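The quote for the arms came on a single page. The hands were on a second page, and the rest of the money was on no page at all. When a small company buys its first two-armed robot, this is usually how the budget begins.

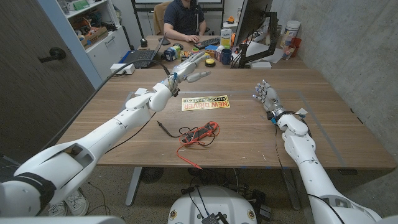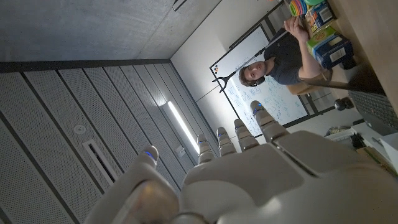
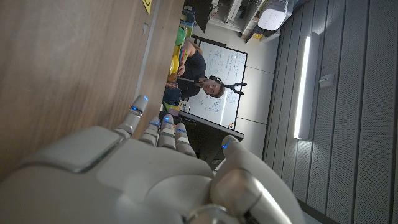
By Joaquín Echeverría

At Iller, a firm that repairs test instruments, the plan for the robot took longer to write than the order. The company wanted a machine that could pick up a meter with its leads, turn it over and put it in a tray. Three suppliers answered. Two of them, Ibarra and Busten, gave prices for arms only and asked the customer to find the hands elsewhere. The third, Stostton, sold both together, but it wanted 60 percent of the money before delivery.

The hands deserve the first meeting. A simple two-finger gripper is cheap, and for boxes it is enough. A hand with five digits costs much more and has more joints to wear out. It is a good purchase only when the objects are many and different. A clamp meter with two leads wound around it is a hard object, and the buyer should bring exactly such a thing to the supplier's demonstration – with the leads on, as it is in daily work.

Then come the cables. In the quotes I have read this year, the connectors at the wrist were never listed as a spare part. I advise asking for the price of one complete set and for the delivery time in writing. Iller was told 54 days for a replacement cable and decided to order a second set together with the robot. It cost $1,425, and the finance manager was not happy, but she signed.

Space is also money. Two arms above one table need free room on both sides, and the people who work with them need their own desk, with a place for a laptop and a monitor. Many plans count only the floor under the machine. Iller first reserved a corner that was too narrow and had to move a shelf and pay an electrician for one more afternoon.

The last line in the budget should be hours. Somebody has to sit near the robot, try a grasp, write on the whiteboard and try again. Iller planned 59 hours of this for the first month and used all of them before the month was over. The supplier's training was useful, but it covered only how to start and stop the machine.

The company will decide in September if it buys a second pair of hands. This time the cables are already on the list.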